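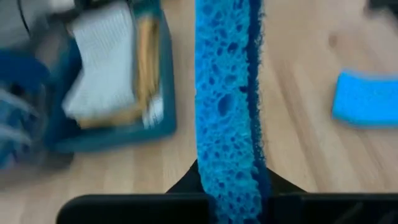
Does a two-arm cell replace the person at the packing bench?

At Fatola it has replaced part of the job. The cell takes the repeated pick and place of known items, and the packer keeps the material supply, the check of the finished kit and anything the cell puts aside.

Cliteo: two-arm sorting and kitting of cleaning supplies
Gallery | Fatola, kitting department

Cliteo is the internal name for the move of cleaning kits from hand packing to shared work between packers and arms. The kits go to office and hotel customers and hold sponges, cloths and small bottles in varying numbers. Before January every kit was packed by hand at the long benches. A packer on a full shift closed 200 kits, and most of the strain complaints logged with the shift lead, Birthe Oddsson, concerned the wrist and thumb.

Soft goods were chosen as the first items, against the advice of our integrator, Ketilsson, who wanted to begin with bottles. The reasoning on our side was that sponges and cloths take up most of the hand movements in a kit. A sponge changes shape under the fingers, so closing force is set per item and checked again when a supplier changes the foam. Cloths are harder. A folded cloth offers several edges, and the gripper can take one layer and leave the rest.

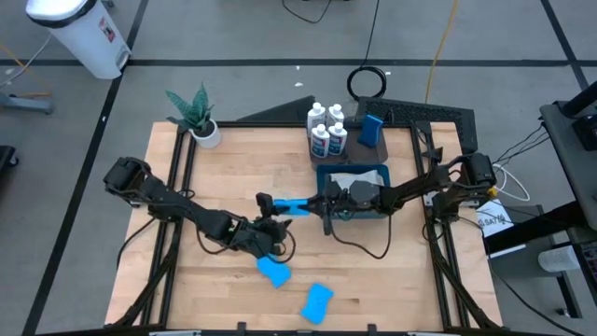
Right arm holding a blue sponge beside the bin, left gripper open above the table.

The two arms share the middle of the table. Only one of them may close on an item in that area at a time, and the rule is enforced in the Flanderard controller. Packers asked for the rule to be printed on the work instruction as well, so that they can tell a planned wait from a stop. A planned wait lasts up to 3 seconds. Anything longer is treated as a stop and the packer answers it at the panel.

Changes to the packer's task list:

Loading. Items are laid out on the table by hand. Orientation is free for sponges. Bottles must stand upright.
Checking. Each finished kit is compared with the order sheet by a person. This step existed before, but was done by the same person who had packed the kit.
Put-asides. Items the arms fail to grasp after two attempts are left where they are. The packer removes them and enters a reason code. There are 12 codes. Four are used regularly.
Cleaning. Gripper pads are wiped at the start of each shift and after any bottle leak.

Job grade was the open point for most of the spring. Reason codes and panel work were not in the packer description, and the staff side held that they belonged one grade higher. The revised description now covers both tasks, and packers who have completed the panel training are paid at the higher grade. Training takes two half shifts. Packers who did not want the training stayed at the benches, where large and mixed orders are still packed.

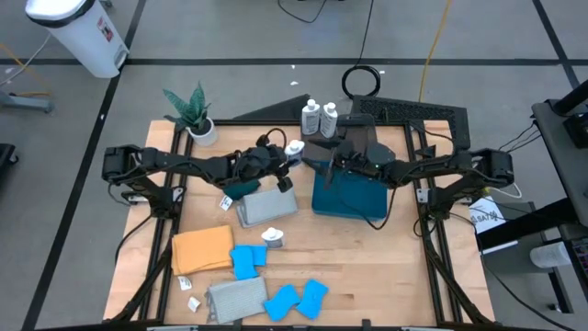
Anil Menon
Process Engineer, Kitting

Small bottle with a blue label in the left gripper; the right gripper over the teal tray. Folded cloths and blue sponge cloths on the table.

Bottles went into the program second. The body gives a firm grip, and the remaining difficulty is the label: a gripper pad that slides on closing can lift a corner. Approach speed was lowered for that reason, which lengthened the cycle. Birthe Oddsson's crew had reported lifted labels at the check step well before they appeared in the customer returns, and their reason codes are now reviewed at the weekly cell meeting, with a packer from each shift present.

The next review of closing force is due after 600 kits on the new foam. Gray and orange cloths keep separate settings until then. Requests for changes to the table layout go to the shift lead on the usual form.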